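마스터링실 작업 노트
작성: Amber Koster
건: Tundar 2집 재발매반(2LP 및 3CD) 래커 커팅 준비
7월, 오전 10시 20분 시작

1. 인수 자료

Fadinham 보관고에서 이관된 원본 마스터 테이프 3권을 인수하였음. 1권과 2권은 정규 앨범 본편, 3권은 당시 싱글 B면곡과 미공개 데모가 함께 수록되어 있음. 3권의 상자 표기와 실제 수록 순서가 일치하지 않아 재생하면서 큐시트를 새로 작성함. 상자에는 데모 두 곡이 앞에 있는 것으로 적혀 있으나, 실제로는 B면곡이 먼저 나오고 데모는 테이프 후반에 있음. 이후 모든 문서에서는 새 큐시트의 번호를 사용할 것.

2권 첫머리의 기준 신호음은 700Hz, 10kHz, 100Hz 순서로 녹음되어 있음. 통상 쓰는 1kHz가 아니므로 레벨 정렬 시 혼동하지 않도록 주의를 요함. 1권에는 기준 신호음이 없어 2권의 정렬값을 그대로 적용하였고, 두 권에 걸쳐 이어지는 연주곡의 이음매를 비교하여 좌우 편차가 없음을 확인함.

2. 전송 작업

전송은 96kHz/24bit로 진행함. 재생 헤드 방위각은 테이프마다 다시 맞추었음. 1권은 두 차례 전송하였는데, 첫 번째 전송본의 네 번째 곡 후주에서 우측 채널이 짧게 꺼지는 현상이 있었음. 헤드 청소 후 재전송한 결과 동일 구간은 정상이며, 첫 번째 전송본은 작업 폴더에서 제외하고 보관용 드라이브에만 남겨 둠.

Maarten Verstraete가 오후에 입회하여 본편 전곡을 청취함. 초판 CD와 비교할 때 저역이 풍부하고 보컬이 다소 뒤로 물러나 있다는 의견이었음. 초판 CD 제작 당시 중고역을 올린 것으로 추정되나 작업 기록이 남아 있지 않음. 밴드 측의 기본 입장은 테이프의 음색을 유지하는 것이므로, 이퀄라이저는 곡별 최소한의 보정에 한하기로 함.

3. 면 배분

LP 1의 A면과 B면은 원래의 곡 순서를 유지함. 문제는 C면임. 현재 안대로 라이브 연주를 포함하면 한 면이 24분을 넘게 되어 커팅 레벨을 눈에 띄게 낮추어야 함. Teun Smits에게 다음 두 안을 전달함.

가안: 라이브 연주를 D면 끝으로 옮기고 C면은 B면곡만으로 구성.
나안: C면 구성을 유지하되 데모 한 곡을 LP에서 제외하고 3CD에만 수록.

기술적으로는 가안이 무난함. 다만 D면 마지막 곡은 안쪽 홈에 놓이게 되므로 심벌과 치찰음의 왜곡을 시험 커팅으로 확인하여야 함. 회신이 올 때까지 LP 2의 작업은 보류함. 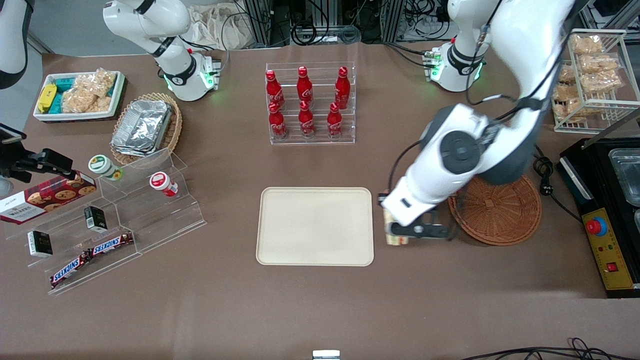

4. 시험 커팅

LP 1의 A면만 우선 시험 커팅을 실시함. 첫 곡 도입부의 베이스가 좌우로 넓게 벌어져 있어 홈의 수직 변동이 컸음. 150Hz 이하를 모노로 합산한 뒤 재시험하였고, 재생에 문제가 없었음. 합산 전후의 음상 차이는 청취실 스피커로는 식별되지 않았으나 헤드폰에서는 도입부 기타의 잔향이 약간 좁아진 것으로 들림. Ifigeneia Nikolaidis도 같은 의견을 냈으며, 합산 주파수를 120Hz로 낮춘 버전을 하나 더 만들어 비교할 것을 제안함. 다음 세션에서 진행 예정.

세 번째 곡의 치찰음은 디에서를 전체에 걸지 않고 후렴의 해당 음절만 수동으로 처리함. 처리 지점은 세션 파일에 표시해 두었음.

5. 제작 사양 관련

Verbruggen 프레스 공장에서 확정 수량 3,285세트로 회신을 받음. 이 중 700세트는 서명 인서트가 동봉되는 예약 판매분이며, Drivardale 공연 현장 판매분은 일반 사양에 포함됨. 래커 원판은 면마다 2벌을 준비하고, 예비본은 테스트 프레싱 승인 시까지 폐기하지 않음.

매트릭스 번호는 아직 확정되지 않았음. Wumpini Darko가 음반사 측 카탈로그 번호를 확인하여 전달하기로 하였으며, 번호 없이 래커를 출고하는 일이 없도록 할 것. 초판의 안쪽 홈에 새겨져 있던 문구를 재발매반에도 넣을지 여부는 밴드의 결정 사항임.

6. 미결 사항

- C면과 D면 구성 회신 (Teun Smits)
- 카탈로그 번호 및 매트릭스 번호 (Wumpini Darko)
- 120Hz 합산 버전 제작 및 비교 청취 (Koster, Nikolaidis)
- 3권 데모의 험 노이즈: 50Hz와 그 배음에서 확인됨. 제거 강도는 Verstraete와 협의
- 3CD 중 디스크 3의 곡간 간격. 라이브 음원은 박수 소리가 이어지도록 간격 없이 편집
- 테이프 반납 일정은 Fadinham 보관고와 별도 조율. 반납 전까지 끝감기 상태로 보관

오후 6시 40분 종료. 세션 파일 백업 완료, 커팅 헤드 냉각용 헬륨 잔량이 적어 교체분을 신청함.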